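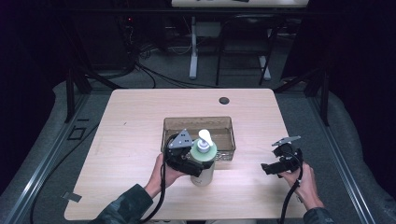 *The pump bottle with the mint-green label, and the brown-tinted tray behind it.*

Szymon Sobczak has strong feelings about pump bottles. He will talk about hand cream and liquid soap for as long as you let him, but it's the bottle that gets him going: how it stands, where the nozzle points, whether you can see what's left inside.

"I love a see-through bottom half," he says, laughing. "You never have to guess! A solid bottle tells you it's empty on the one morning you really need it."

He looks after the shared tables at Urkbridge, which sounds like a small job until you hear him describe it. People bring things in, put them down and forget them. Bottles, wrappers, pens, trays with one paper clip in them. Szymon began sorting it all out in March, and what started as an hour with a damp cloth has become something he plainly adores.

His favourite tool is the plain open tray. "You put a tray on a table and people understand it straight away," he says. "I don't need a sign. And when I want to wipe down, I lift one thing." He likes the tinted see-through sort best, and he can explain why at some length (dust shows less, contents show enough). Zbigniew Michalski, who shares the tidying with him, prefers a tray with a lid. They have been having this argument for months and both seem to be enjoying it.

"Szymon thinks a lid is a way of hiding things from yourself," Zbigniew says. "I think a lid is a lid."

What they do agree on is that a table should be cleared before it is arranged. Everything comes off, the top gets wiped along the grain, and then things go back one at a time. Anything that can't find a place is moved to a shelf by the door, where it waits for its owner until the end of the month. 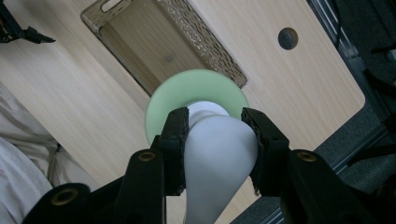
**URKBRIDGE, March** – I catch the pair of them again early one afternoon, and the talk has moved on to colour. Pale mint green, to be exact. Szymon thinks it's perfect against light wood and can't understand why anyone would buy a bathroom bottle in bright orange.

"It's calm," he says. "You look at pale wood, white plastic, a bit of soft green, and your shoulders drop. I'm serious, try it at home."

I ask whether any of this matters to the people who use the tables. He thinks it does, though he'd be doing it anyway. Before the tidying began, Zbigniew tells me, he collected 101 stray objects in one go and laid them all out on the floor so that everyone could come and claim theirs. Four of them were the same brand of lip balm. "All half used," he adds, with real delight.

The tabletops have become a bit of a passion too. Szymon wipes spills at once, keeps anything gritty off the surface and is fussy about what he calls landing space, meaning bare wood that stays bare. He reckons two hand-widths along the front edge is the least a person can work with.

"Everybody fills the front first," he says. "Then they've got nowhere to put a cup. Push it all to the back! Leave yourself some room."
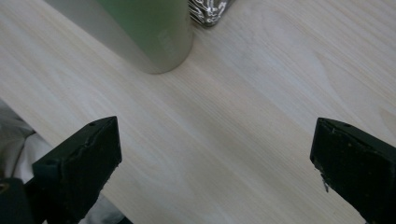
*Bare wood at the front, with the bottle and something crinkly and silver further back.*

Wrappers are the one subject that makes him sigh. Shiny, crumpled ones above all, as you can't tell from across a room whether there's still something inside. His rule is to pick it up and feel it. If it's empty it goes straight in the bin, and if it isn't it goes in the tray.

"Zbigniew throws them away too soon," he says.

"Once," says Zbigniew. "It was one biscuit."

For anyone wanting to start at home, Szymon suggests a single table and no shopping. Use a tray you already own, even a baking tin. Stand the tall things at the back, turn every nozzle the same way, and leave it for around two weeks before you change anything. He is wary of buying boxes in the first rush of excitement, having done it himself and ended up with a cupboard full of boxes.

Next he wants to tackle the drawers. Zbigniew has asked to be in charge of the lids.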